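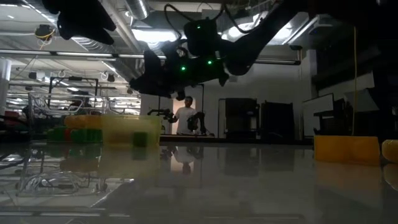

The Redard gripper was the better one and she had known it since October. She had 300 logged picks on the Redard and 300 on the Bosport, and the numbers were in a spreadsheet that two people had opened. She read down it again with her coffee going cold. The small green cube was back beside the yellow bin, where every run of the short list began, and past the end of the table the man in the white T-shirt had his arms out at his waist. He had been hired to argue for the Bosport. He did it quietly, and he was good at it.

"Run 7 is a miss," she said.

"Run 7 is a slip. It held and then it slipped."

"The sheet has two boxes."

He thought about that. She put it down as a miss and he let her.

They moved to the framed table after lunch. Same rules for both arms: take a brick out of one bin, set it down on the white surface, open, go home.

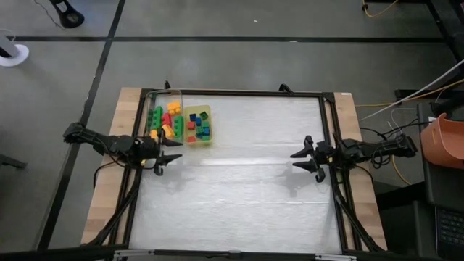 The Redard did its bricks and went home. The Bosport did its bricks a little slower and also went home. She wrote down the times. He asked whether the Đoàn controller was giving both sides the same rate, and she said it was, and then she went and checked, and it was not. One side had been running slow since the update.

She sat on the floor next to the cables for a while.

"How many picks does that touch?" he asked.

"All of them after the update. About half."

"Which side?"

"Yours," she said.

He could have said something then. He went to look for the manual.
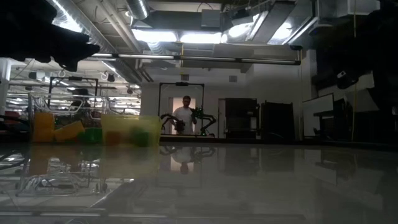
Handard wanted one name by the end of the month, and the purchase form had room for one name. She had already typed it. She deleted it and set the controller back to the old version, which took most of the evening. When she looked up he was standing at the far side of the table with the green-and-black handheld gripper in front of his chest, a black arm reaching across toward it — he wanted to start by hand, he said, so they would both agree on what a good grip looked like.

"From zero?" he said.

"From zero."

She opened a new sheet and gave it three boxes. Under the third she typed "slip."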